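Section 6: Setting Up Your Meal Plan in Vuvine

Welcome back! By now you should have your profile filled in and your account linked to your phone, so we can get to the part most people have been waiting for, which is putting together a week of meals you might really look forward to eating. Set aside a quiet half hour for it, make yourself a cup of tea, and don't worry about getting everything right the first time (you can change any of it later, as often as you like).

Before you start
Have your shopping list or your last grocery receipt close by if you can. It makes step 4 go a good deal faster.

1. From the home screen, tap Plan, then New Week. You will see 7 empty day cards, starting with today.

2. Tap Daily Pattern and choose how many meals and snacks you usually eat. Three meals and 2 snacks is where the planner starts you off, but if you're a person who likes a bigger breakfast and nothing until supper, go ahead and tell it so!

3. Choose your eating style from the list. If you don't see yours, pick Mixed and use the Leave Out box to type in any foods you avoid.

Note: Leave Out only hides recipes that name the food in their ingredients. It does not check packaged foods for you, so please keep reading labels the way you always have.

4. Tap Pantry and add what you already have at home. You can search by name or type an item in yourself. For packaged foods, copy the serving size and the calories per serving from the label, and take a second look at whether the numbers are given per serving or per 100 grams, a mix-up that catches nearly all of us sooner or later.
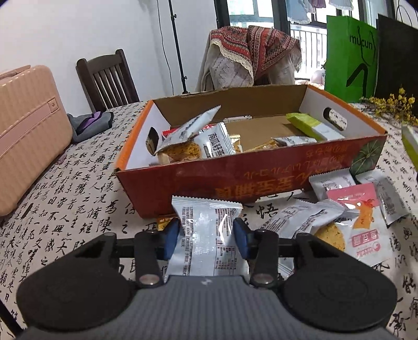

Fig. 6-2. A snack packet with a nutrition table on its face.

5. Press Save Item. If a snack comes to 245 calories and you only ever eat half, set the portion slider to one half now and the planner will remember it for you.

6. Go back to Plan and tap Fill My Week. Give it a minute. When the cards fill in, press and hold any meal you don't care for and choose Swap. Each meal has up to 6 swaps, and after that you can write in your own.

Caution: The planner is no substitute for advice from your doctor or dietitian. If you are pregnant, have diabetes or kidney trouble, or take medicine that has to go with food, talk to them before you change how you eat. The planner's calorie goals are meant for adults only.

If your week won't fill
Check that you have at least one item under Breakfast Foods. Ailbhe Madigan on our help desk says an empty breakfast list is behind most of the calls she gets about this step. If that isn't it, close the app, open it again and repeat step 6.

Your finished plan is saved under My Weeks. To share it with someone else in the house, open it there, tap Share and go on to Section 7.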